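News > School Notes > Nov 11, 2019

Kindness Week at Vulham Middle

I'm still smiling about Kindness Week! Our sixth graders set out to write thank-you notes to people around town – bus drivers, crossing guards, the ladies at Gurkell Bakery – and by the last bell they had 81 of them in the box. Anika Fitzsimmons read four aloud at assembly and I had to borrow a tissue (two, if you're asking).

The buddy bench is paid for, too. We'll pick a spot near the Atitz Street gate and have it in by May. If your child would like to help paint it, send a note to room 7 and I'll add the name to my list. Old shirts, please – that blue paint does not wash out.

Print this item
E-mail this item

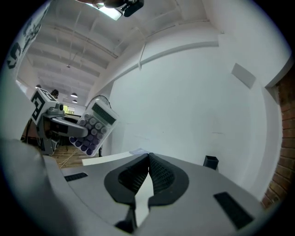
More School Notes
- Sjöberg Reading Challenge passes 3000 pages
- Winter coat swap: what to bring
- Lunch menu changes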